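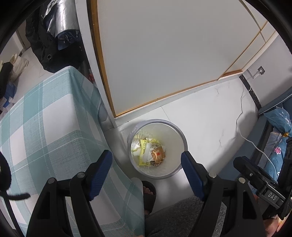
Household Waste Study — Call for Participants

Mulcahy Household Services invites residents of Motbridge and the surrounding townships to take part in a study of everyday household waste. The study examines what people put into the small bins they keep in kitchens, dining areas and living rooms, how full those bins become before they are emptied, and how the contents are sorted, bagged and carried out of the home.

Most published information on household trash is collected at the curb, after the contents of several rooms have been mixed together. Less is known about the small indoor bin: the snack wrappers, tissues, packets and scraps that go into it over the course of a day. Results from the study will be used to prepare new sorting guidance for residents and to advise on the size and placement of indoor bins in rental housing.

Who may apply

Applications are open to adults aged 18 or over who live in a house or apartment within the Motbridge collection area and expect to remain at the same address through the end of February. The study has places for 500 households. Both owners and renters are eligible, and households of any size may apply. One adult from each household should complete the application and act as the contact person for the duration of the study.

Applicants must have at least one open or lidded bin in regular use in a room where food is prepared or eaten. Participants are asked to keep using the bins they already own. No particular type, shape or color is required, and bins should remain in their usual place, whether beside a table, under a counter or next to a cabinet.

Households in which any member is employed by Mulcahy or by its collection contractor, Tromitz, are not eligible.

What participation involves

Each household takes part for 2 weeks. During this period participants will:

Keep a daily record of the items placed in one chosen bin, using the printed sheets provided. Wrappers, tissues, food packets, clear plastic and food scraps are entered in separate columns.

Note each time the bin is emptied and estimate how full it was — one quarter, half, three quarters or full.

Empty the bin into the marked study bags and set these out on the regular collection day. Study bags are weighed and sorted at the Getano sorting hall.

Complete a short questionnaire at the start and at the end of the period.

The daily record takes a few minutes and may be completed by any member of the household. Participants are asked not to change what they buy, eat or throw away. Days on which little or nothing is discarded are of equal interest and should be recorded in the same manner.

Sharp objects, batteries, medicines and medical waste must not be placed in the study bags and should be disposed of through the usual local channels.

Payment and materials

Households that return a complete set of daily sheets and both questionnaires will receive a payment by check. The amount and the payment schedule are set out in the participant agreement, which is sent to each household before enrollment. Record sheets, study bags and a return envelope are supplied free of charge.

Privacy

Household names and addresses are stored separately from the study records. Bags are identified by number only, and staff at the sorting hall do not have access to participants' details. Participants are advised to shred letters, bank statements and other personal papers before discarding them, or to keep them out of the study bags altogether. A household may withdraw at any time without giving a reason.

How to apply

Application forms are available at the Mulcahy front desk in Motbridge and may be requested by mail. Completed forms must be received by Fri 13 November. Please state the type of home, the number of people living in it, and the room in which the chosen bin is kept.

If more applications are received than there are places, households will be selected by lot within each collection district. All applicants will be informed of the outcome in writing. Those not selected may ask to be placed on a reserve list, from which places are offered as they become available.

Please quote reference 578 in all correspondence.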